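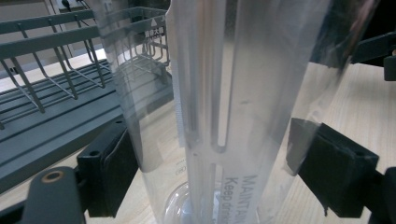
I threw out seven cups and bottles this month, and the cabinet next to the stove finally closes. We moved to Sidbridge in May and I had packed all of our drinkware in one box without looking at any of it. Unpacking it took most of an evening.

My rule was simple. If I couldn't find the lid, or the lid no longer sealed, it went. Anything I hadn't used since the old apartment went in a second pile to think about. That pile got big – mostly travel mugs from my old job at Carrasco, all the same shade of green.

The clear plastic ones were the hardest to judge. They go a little cloudy over time and I can't always tell what is scratches and what is our hard water. I soaked those in white vinegar and warm water for 28 minutes, which was how long the laundry had left. Then a bottle brush, then a rinse. Some came out fine. One still smelled like old lemonade, so it's gone.

Anything with slots or ridges inside needs a smaller brush. I use an old toothbrush for the wide parts and a straw brush for the narrow ones. Parts dry separately on the rack overnight – if I put them together damp, they smell by morning.

My neighbor Clodagh Kinsella took the green mugs for her garden club. I kept nine things in total, and they fit on one shelf with the lids in a bread pan beside them. The shelf above is empty for now. I'm thinking mixing bowls, but first I have to find the box they're in.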